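Home Lab Forum > Benches, Storage and Tidying > Hanging one pipette over a tiny bench, good idea or not?

dornitz_annex
Posted 13 Apr 2023
Hi everybody, long post, so get yourself a drink first. I have finally cleared off the black-topped bench in the back room (it used to hold seed trays, two radios and a sewing machine I kept promising to fix) and I'm slowly turning it into a proper corner for my yeast and pond water hobby. The wall behind it is that pale gray-green I was so unsure about in the paint store, and I have to say I've grown very fond of it.

My question is about the pipette stand. I only own the one pipette, a single-channel, and for years it lived in a drawer on a folded dish towel. I know, I know. Then a stand came up in the Mutska clearance for 42 dollars and I grabbed it. It takes up more of the bench than I expected, so I've been putting the tube rack right up close to it, and now I'm wondering if that's asking for trouble.
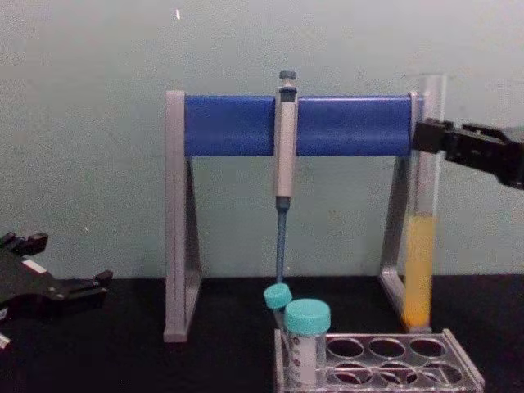
The stand with the pipette on it, and the tall tube with the yellow-orange stuff.

So, do you folks keep things under a hanging pipette, or do you leave that spot clear? And is it silly to have a whole stand for a single pipette?

marshwren42x
Not silly at all! I did the very same thing when I started, one lonely pipette on a bar made for a whole family of them, and I was so proud of it I left the light on in there at night. Hanging it upright is the best thing you can do for it. If any liquid gets up inside while it's lying down in a drawer you can end up with a sticky piston, and then it's cleaning day.

About the spot underneath, though, I'd leave it clear. I reach for mine without looking and I like to bring it straight down and toward me. In your picture the end of it comes down just above a little teal cap, and I would bump that cap every single time (I'm clumsy, so weigh that accordingly).

oldbenchpaint
I'll disagree with marshwren, in a friendly way. On a small bench the space under the bar is the most useful space you have. You lift the pipette up and off the bar first, and only then does it go anywhere. Once that's a habit there's no bumping. I've kept my capped tubes under the bar ever since I bought my Baptiste bench, and I've knocked over plenty of things in that time but never those.

What I would worry about is anything tall and open standing beside the stand. Give that its own rack over to one side.

dornitz_annex
Thank you both, this is exactly the kind of fussing I was hoping for! The two with the teal caps are just my little stock vials, the small one and the fatter one with the lines on it. They sit at the left end of the clear rack so I can find them by feel, more or less. I like having them near the pipette because nine times out of ten they're what I'm going for.

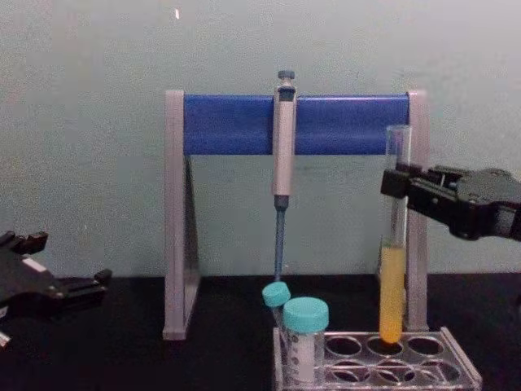

The two capped vials in front of the stand, with the pipette hanging behind.

I did try the rack way over on the left for an evening and I kept dragging my sleeve across everything, so back it went. The clear acrylic is new too. My old wire rack was rusting at the corners and left little brown rings that took me most of a Sunday to scrub off.

trostia_kettle
Coming in with a different gripe, sorry. I love a clear rack to look at, but on a black top it shows every fingerprint and every drop. I wipe mine with plain water and a soft cloth and let it air dry. Please don't use strong alcohol on acrylic! I ruined a lovely one that way, it went all over fine cracks like an old teacup, and I'd only had it since June.

As for the stand, check the feet. The one I have from Trostia slid around on a smooth top until I put a strip of shelf liner under it. It cost me next to nothing and it's the best fix in the whole room.

marshwren42x
Seconding shelf liner. Also, oldbenchpaint, I tried lifting up and off first just now and I will admit it works better than my way. I still say leave a hand's width in front.

oldbenchpaint
A hand's width I can live with. And dornitz, when you put the pipette away for the night, turn the volume back up to the top of its range. Mine goes to 100 and that's where it sleeps. Some people say it makes no difference to the spring, and they may be right, but I was taught that way and I'm too old to stop.

dornitz_annex
I'd never heard that one! Mine has been sleeping at whatever number I left it on, poor thing. I'll look in the booklet tonight and see if it says anything.

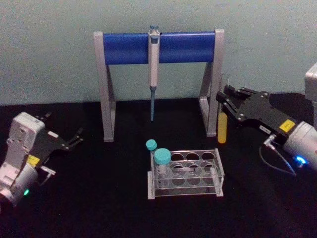
Anyway, I think I've come around to a sort of compromise. The rack stays close, but I'm going to shift it forward a little so the hand's width is there, and keep the vials at the left end where I'm used to them. The rest of the rack can stay free for whatever I'm working on that day. Tall tubes get a separate holder at the right side, once I find one that fits them. If anybody has seen a holder for the tall kind that isn't priced like a piece of jewelry, I'd be so grateful for a pointer. And shelf liner goes on the list for Saturday.

trostia_kettle
For the tall ones, look for a plain drilled wood block, or make one if you have a drill press or a patient neighbor. Measure the tube at its widest first and go a hair bigger on the hole. I made mine too snug and had to sand all of them out by hand, which took two evenings and most of my good mood.

oldbenchpaint
Seal the wood before you use it or it'll drink up every spill. Two coats, and let the first one dry overnight.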